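Review: Kamitz letter cubes for arm training
By Dayana Sandoval
December 26, 2022
Print this | E-mail this

We bought the Kamitz cubes in July to replace the foam blocks we had been using for pick-and-place recording. The job is simple. An operator drives the arms, puts letters into squares on the table, and every run is saved as one example for the policy to learn from. We have 3,000 runs with these cubes now, so I can say how they hold up.

Size and grip are good. The fingers close on them without much fuss, and a new operator gets clean runs by the second day. Colors are strong enough that our labeling goes quickly.

The print is the weak point. White on yellow is hard to read from the wrist camera, and we threw out 785 runs before Halyna Ostapchuk changed the task list to skip that cube. The set also comes with no target mat. We draw our own squares in pen, a bit crooked on purpose – the policy should not get used to perfect corners. 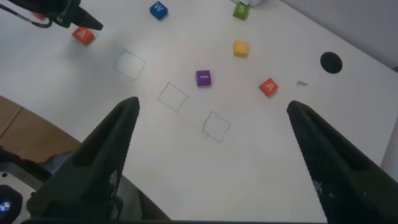 Wrist view, three target squares still empty.

Buy two sets if you run two stations. I give it 4 out of 5.

Comments

Maksym Nazarenko: Same trouble with the yellow. We went over the letter with a black paint marker and it has lasted.

Marichka H.: Do the pen squares wipe off between sessions?

Dayana Sandoval: Yes, with alcohol. We redraw them every morning in new spots.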